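Furnetti Reader for Fan Libraries – Setup Guide
Section 3: Building a Series Shelf
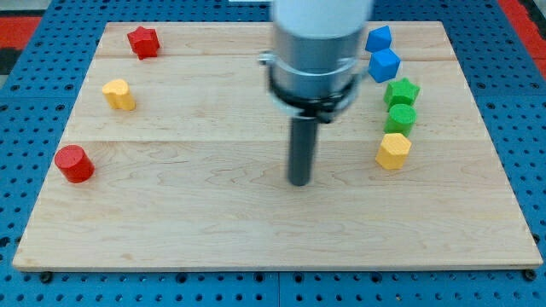 Fig. 3. Colored blocks on a maple board, with the arm above.

A series shelf groups the books, novellas and tie-in stories of one fictional world and keeps them in a fixed order. Complete Section 2 (Account and Sync) before starting. The steps apply to the desktop version. The tablet version uses the same menus but does not have the Order panel.

3.1 Create the shelf

1. Open Library and select New Shelf.
2. Choose Series. Do not choose Collection. A collection sorts by date added and cannot be converted later.
3. Type the series name as it appears on the title page of the first volume. The match search is sensitive to punctuation.
4. Select Find Titles. The search takes up to 3 minutes on a large library.
5. Clear the check box next to any title that does not belong on the shelf, then select Add.

Note: A shelf holds up to 3,000 entries. Short stories count as one entry each, including those inside an anthology.

3.2 Set the reading order

Three orders are available: Published, Story Time and Custom. Published is the default.

1. Open the shelf and select Order.
2. Select Story Time to arrange entries by when their events take place. Prequels move to the front.
3. Check the entries marked with a gray dot. These have no story date on record and are placed at the end.
4. To place one of them, drag it to its position. The order changes to Custom – the original Story Time order is kept and can be restored from the same menu.

The sample library installed with the program includes the Birden cycle by Manouchehr Shojaei. In Published order, The Salt Gate of Ustberg comes first. In Story Time it comes fourth, after the two Kazemi novellas and the short prequel. Use this shelf to practice; changes to it are not synced.

Caution: Story Time can reveal plot points. Entry summaries are shown in full by default. To hide them, turn on Spoiler Guard before opening the shelf (Settings, Reading, Spoiler Guard).

3.3 Add character notes

1. Open any book on the shelf and select a name in the text.
2. Select Note, then Character.
3. Enter the text of the note. The limit is 233 characters, including spaces.
4. Set Visible From to the chapter where the note should first show. If this is left blank, the note shows from the first page of the first volume.
5. Select Save.

Notes are attached to the spelling of the name. A character who uses a title or a false name in later volumes needs a linked name. Open the note, select Also Known As, and enter the second spelling.

Caution: Deleting a linked name deletes the notes under both spellings. Export first.

3.4 Export the shelf

1. Select Shelf, then Export.
2. Choose List Only or List with Notes. Book files are never included.
3. Choose a folder and select Save.

If message 176 appears, an entry on the shelf points to a book that has been moved. Select Locate, choose the new folder, and repeat the export from step 1.

Continue with Section 4: Maps and Family Trees.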